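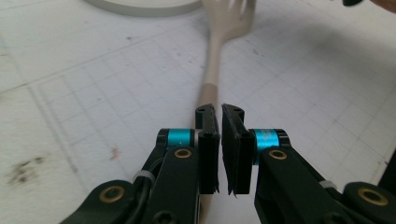 About Genness Tableware

Genness designs and sells plain plastic forks, knives and spoons for places that serve a lot of meals. Our customers are school cafeterias, camps, church kitchens, senior centers and a few caterers. We work out of one building in Donberg, with the sample room and offices in front and the stockroom behind.

The company was started by Firouzeh Tabrizi, who had spent years buying supplies for a school lunch program. She was tired of forks that snapped in a baked potato and of spoons too shallow for soup. Her first order was for 400 forks, sold to two summer camps. One of those camps still orders from us every April.

What we make

Our main line is called Fallel. It has a dinner fork, a table knife, a soup spoon and a teaspoon. All four are washable and meant to be used many times. The line comes in beige and dark green. Beige outsells green by a wide margin, mostly to dining rooms that already have cream or tan trays.

We also carry a lighter line, Bakhtiari, named for the street where Firouzeh's grandmother kept a lunch counter. Bakhtiari pieces are a little shorter and are sold to preschools and home daycares. There is no knife in that line. We get asked for one a few times a year and have so far decided against it.

Spare pieces can be ordered one kind at a time. Teaspoons go missing faster than anything else, and we don't think a kitchen should have to buy a full set to replace them.

How we work on a piece

Every new shape begins as a drawing and then a short run of samples. We lay samples out on a gridded cutting mat and check the length of the handle, the spread of the tines and the curve from the neck to the tip. After that they go to the lunch table. Everyone at Genness eats with the samples for at least two weeks, and the comments go on a sheet taped inside the cupboard door.

The current dinner fork went through the lunch table five times. The early handles were the same width all the way down and people said they turned in the hand. The tines on the third version were too close together and held on to rice — that one was dropped after four days.

Once a shape is settled, samples go through 200 dishwasher cycles in the machine in our back kitchen. We look for warping, cloudiness and rough edges. A piece that fails goes back to the drawing stage, even if the customer who asked for it is waiting.

Who we sell to

We currently supply 289 kitchens. The largest serves three meals a day, and the smallest is a daycare with nine children. The smallest standard pack is 104 pieces, 26 of each shape in the Fallel line. Kitchens that need fewer can buy from our sample room shelf at the same price per piece.

We don't sell through big stores. Orders come by phone, by email or through the form on the Orders page. One person takes an order and stays with it until it ships, so if you call back you should get the same voice.

Returns and old pieces

Unused pieces can come back within 60 days in the original carton. Worn pieces can be sent back too, at your own postage. We don't give credit for them, but we do look at them. A box of forks from a school kitchen after three years of service tells us more than our own dishwasher can, and the neck of the current fork was made thicker after one of those boxes arrived.

Visiting

The sample room is open weekdays from 9 a.m. to 3:30 p.m. Please call first if you are coming with more than four people, as the room is small. Both lines are out on the table and you are welcome to bring your own plates and trays to try them with. Parking is on the left side of the building. The door in front sticks in damp weather — push near the handle.

For samples by mail, use the Samples page and tell us what kind of meals you serve. We send one of each piece in the line you choose.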